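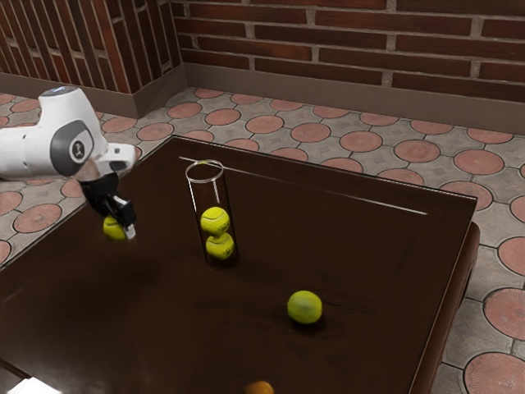 Simulación de la célula de envasado: brazo con pinza, cilindro transparente y pelotas de tenis.

Cómo preparar a un equipo de envasado para trabajar con un brazo robótico

Esta guía recoge el procedimiento que seguimos en la planta de Endstead al automatizar el llenado de tubos de pelotas. Va dirigida a jefes de turno y responsables de línea. No cubre la instalación eléctrica ni la evaluación de riesgos, que tienen su propio documento.

Antes de empezar

Necesitará el modelo simulado de la célula, una pantalla que pueda ver todo el turno y la lista de tareas actual del puesto. En Endstead el turno de mañana tenía 11 personas y llenaba 889 tubos por jornada a mano.

Paso 1. Escriba las tareas tal como se hacen

Pida a quienes ocupan el puesto que anoten lo que hacen, incluido lo que no figura en la ficha: apartar pelotas con la costura abierta, avisar al almacén, limpiar la mesa. Nuestra ficha oficial tenía 10 tareas. La lista del turno llegó a 47.

Paso 2. Reparta las tareas

Marque cada línea con una R (robot), una P (persona) o una D (dudosa). Coger la pelota y llevarla al tubo suele ser R. Revisar el fieltro fue P en nuestro caso y lo sigue siendo. Las dudosas se deciden después de la simulación.

Paso 3. Vea la simulación con el turno 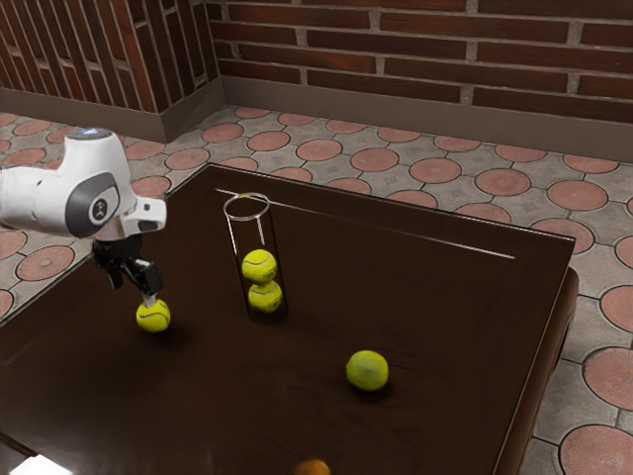

El puesto de operario de llenado pasa a ser de supervisión de célula, y conviene decirlo desde la primera sesión, con la categoría y el horario por escrito. Reserve media hora y detenga la reproducción cada vez que alguien quiera preguntar. Un buen momento para parar es cuando el tubo tiene dos pelotas dentro y la pinza sujeta otra justo por encima de la mesa. Pregunte quién repone las pelotas, quién retira el tubo lleno y qué se hace con una pelota suelta en el tablero. Si una respuesta no está en la lista, añádala.

Paso 4. Forme por parejas

Junte a una persona con experiencia en el llenado manual y a otra que ya maneje el panel. En la planta de Limeck se formó primero a los técnicos y hubo que repetir el curso, porque faltaba criterio sobre el producto. Cada pareja debe saber parar el brazo, vaciar la pinza y reanudar el ciclo.

Paso 5. Revise la carga al cabo de un mes

Nosotros empezamos en marzo y revisamos en abril. Había menos quejas de muñeca y más de aburrimiento. Pasamos a rotar la supervisión con el control de calidad cada dos horas.

Problemas frecuentes

El turno no usa la parada. Practíquela al comienzo de cada jornada durante la primera semana.

Las incidencias se comentan de palabra y se pierden. Deje un cuaderno junto al panel.

La hoja de reparto de tareas está en la carpeta Plustden, subcarpeta Tillman.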